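5 Recording Demonstrations at a Tabletop Station

5.1 Scope

This section applies to operators who record demonstrations for the Butow learning system at a fixed-camera station. It covers preparation of the work surface, camera settings, recording and review. Calibration of the arm is covered in Section 3 and must be complete before any episode is recorded.

A full task set consists of 200 accepted episodes. An episode is one continuous attempt at one task, from the start signal to the stop signal. Rejected episodes do not count toward the total.

5.2 Preparing the work surface

1. Clear the table of tools, packaging and cables.

2. Lay the cloth specified on the task sheet and secure it at the corners. Small creases are acceptable. Do not replace the cloth partway through a task set.

3. Hang the backdrop so that it covers everything behind the table that the camera can see.

4. Place the objects named on the task sheet. For the container and cup tasks, vary the distance between objects from one episode to the next. Include layouts in which objects stand close together.

5. Enter the layout number in the station log.

CAUTION: Keep hands and sleeves outside the marked work zone whenever the arm is powered. Press the stop button before you move any object by hand.

5.3 Setting the fixed camera

1. Mount the camera on the Corkel bracket and tighten both locking screws.

2. Select the rotation value printed on the station label. The recorder saves images in the sensor's own orientation, and some stations therefore produce views that are turned on their side.

3. Focus on the objects in the work zone. The backdrop should remain soft.

4. Save the settings under the station name and lock the profile.

Do not rotate or crop stored images. The training software applies the rotation value when it reads each episode, and an image corrected by hand will be turned a second time.
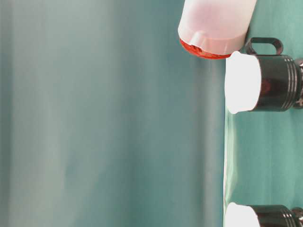
Figure 5-1. Stored view from the fixed camera, before rotation. Container and two dark cups on green cloth.

Objects that run past the border of the view are permitted, as with the container and the lower cup in Figure 5-1. The object to be handled must be identifiable at the start of the episode. If it is not, change the layout and record a new layout number.

NOTE: Glossy and translucent objects pick up reflections from the room. Small highlights may remain. Reduce the lighting only if a reflection hides the border between two objects – for example, between the rim of a container and the cup beside it.

5.4 Recording an episode

1. Confirm that the recorder shows READY and that the task name is correct.

2. Move the arm to the home position.

3. Press START and wait for the tone.

4. Perform the task at a steady pace. Brief pauses are acceptable, but long pauses must be avoided.

5. Return the arm to the home position and press STOP.

6. Mark the result as Complete, Partial or Failed.

Partial and Failed episodes must be kept. They are stored in a separate folder and are used to train the error detector. Do not delete an episode at the station, even if it was started by mistake – mark it Failed and enter a short comment.

The recorder accepts up to 500 episodes before it must be emptied. Transfer all files to the Lavura server at the end of each shift.

5.5 Review

A second operator reviews every episode marked Complete. The reviewer checks that the task name matches the recorded action, that the arm begins and ends in the home position, and that the camera view is the same throughout the set. If the camera has shifted, the reviewer returns the affected episodes with code 89 and the station must be set up again from Section 5.3.

Questions about rejected episodes should be sent to Asabe Olatunji, Data Quality. Requests for new task sheets or replacement cloths should be sent to Aliki Stefanou, Station Support, extension 672.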